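About Fitincombe

Fitincombe teaches robots to do ordinary handling work by having people show them how. We are a small company on the second floor of the old Campbell building, with one long room for the robots, a smaller one for the people who check the recordings, and a kitchen that both sides share.

Our customers build robots or write the software that runs them. They come to us when they need a task demonstrated many times by someone who is good at it. We send back the recordings, sorted and labeled, along with notes on what went well and what didn't.

How we started

The company began as a side job. Wenceslao Benítez was repairing packaging machines for a living and got tired of programming arms one point at a time. He borrowed a pair of hand controllers, wired them to a used arm, and spent a winter moving jars from one shelf to another. The first set came to 347 demonstrations. A robotics firm bought it in January and asked for more, and he rented the room at Campbell that spring.

What we do

We show robots tasks in 2 ways. In the first, an operator takes hold of the arm and guides it through the motion directly. This works well for slow jobs with one arm, such as wiping a surface or opening a drawer. In the second, the operator sits at a station and drives the robot by remote control, watching through the robot's own camera. Most of our work is done this way now, especially anything that needs two hands.

The stations run on Etus, a control program we wrote ourselves. Etus keeps the arm positions, finger positions and video on one clock, so a customer can look at any moment in a recording and know what the operator was asking for and what the robot did. It also lets an operator mark a bad take right away. Bad takes are kept in a separate folder. Several customers ask for them.

Our largest project so far is Ilturness, a set of tabletop tasks with household items: picking up, setting down, stacking, handing over from one hand to the other. It holds 3967 recordings, of which 3721 passed review on the first look. The rest were checked a second time by another reviewer. 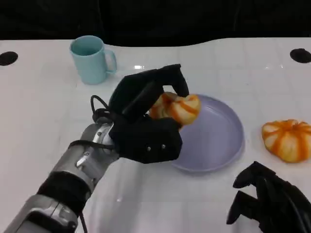
Striped pumpkin in a robot hand

Tabletop work looks easy until you drive it. A small striped pumpkin has ribs and a squat shape, and the fingers have to close around it differently than they would around a mug handle or the rim of a plate. Our operators practice each object before we record anything with it. New operators usually spend their first two weeks on practice takes only.

We write task instructions in plain sentences, the way you would say them to a coworker, and we change the starting layout between takes. Customers can send their own objects and their own instructions, or use ours.

Working with us

A typical job starts with a call and a short trial. We record a small batch, you load it into your own system, and we fix whatever doesn't suit you — camera height, hand speed, file format — before the full run begins. You own the recordings we make for you. Ilturness is licensed separately.

We keep operator shifts short, with a break every hour, and we pay for practice time at the same rate as recorded time. Operators come from all kinds of jobs. One was a dental technician, two came from warehouse work, and one still teaches piano in the evenings. No robotics background is needed to apply.

Visits

Customers and job applicants are welcome to see the room and try a station. Visits are on Friday afternoons, starting at 2:00, and last a little over an hour. Please write ahead through the contact page and tell us how many of you are coming. Parking is behind the building, and the entrance is the gray door next to the loading dock.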